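Stovbridge lobby unit: after-fault inspection, with my comments

Work order 406, December. Unit is the Gavalas arm on the Flutberg base, the one that does floor pickup on the marble. I did the walk-through at 7 a.m. before the building opened, so I had the place quiet and could hear the joints.

Why I was there: during evening pickup the arm came down past its floor stop height and the wrist threw an overload. The base then kept rolling for a moment with the arm still low, and it should never do that. The night desk hit the stop button (good reflexes!) and left everything alone until I got in. Thank you, night desk. Last time someone "helped" and wiped the fault log.

1. Stop button and lockout
Pass. Button latches, power drops to the arm, base brakes hold. I tried it 3 times, once with the arm stretched all the way out. The lockout tag was on the wrong hook again, so I moved it.

2. Fault log
Pass, with a grumble. Log was complete. Overload first, base stop second, and the gap between the two is longer than the site limit. I saved a copy to the Stovbridge folder. If you're from Nelloncombe and reading this for the warranty claim, that's the file you want.

3. Arm housing, outside
Comment only. Lots of small dark scuffs on the white shell, mostly in a band across the middle. I ran a fingernail over them and didn't catch on any cracks. I can't tell you which ones are new, as the last sheet just says "cosmetic OK" (please, folks, write down where the marks are!). I've started a sketch so the next person has something to compare against.

4. Gripper fingers
Pass. Both fingers tight on their mounts, no wobble at the tips, and the ridges still have plenty of grip left in them. Opened and closed on command with no grinding. I left them open for the height check in item 5.

5. Floor stop height
FAIL. This is the big one. I sent the arm to its lowest allowed point over bare floor and it went lower than the setting says it can. I caught it with the slow-speed switch. Did it again one tile over and got the same thing, so I'm not blaming a bump in the floor. My guess is the height zero got lost when the base was swapped, but that's a guess and I've marked it as one.

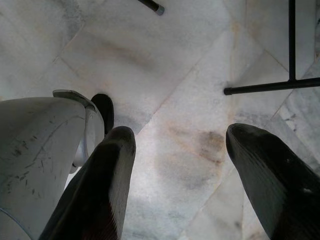

Item 5, fingers open over the marble. Rusty stain near the right fingertip, see item 6.

6. Floor condition
Comment. There's a brownish-orange stain on the marble with a darker middle. I checked under the arm and base for anything leaking and found nothing, and my rag came back clean from every joint. I'm not going to write it up as ours or as not ours. Building services can have a look. The faint beige smudge farther over is on my sketch too.

7. Clearance to fixed objects
FAIL, but an easy fix. The black metal crossbar is too close to the gripper's working area for my taste. It's thin, it's low, and the map on the base doesn't have it at all. I checked twice because I figured I was reading the wrong map. Either it gets added or the pickup zone gets pulled in.

8. Base creep after arm fault
FAIL. I tripped a test overload at slow speed and the base rolled on before it braked. Short distance, sure, but with the arm down that's somebody's ankle. Setting is supposed to be 100 milliseconds and the unit isn't meeting it.

9. Warning light and beeper
Pass. Light is bright, beeper is annoying, just how I like it.

What has to happen before it runs again
- Reset the height zero and redo item 5 at slow speed, then at normal speed
- Update the base map for item 7
- Flutberg to look at the brake delay, item 8
- Full repeat of items 1, 5, 7 and 8 with me or another signed-off inspector standing there

Status: OUT OF SERVICE. The tag is on and the key is in the lockbox. I know pickup by hand is a pain this month and I've heard about it from everybody already, but please don't clear the fault and "just see if it's fine." Call me first, I'm usually in by 7.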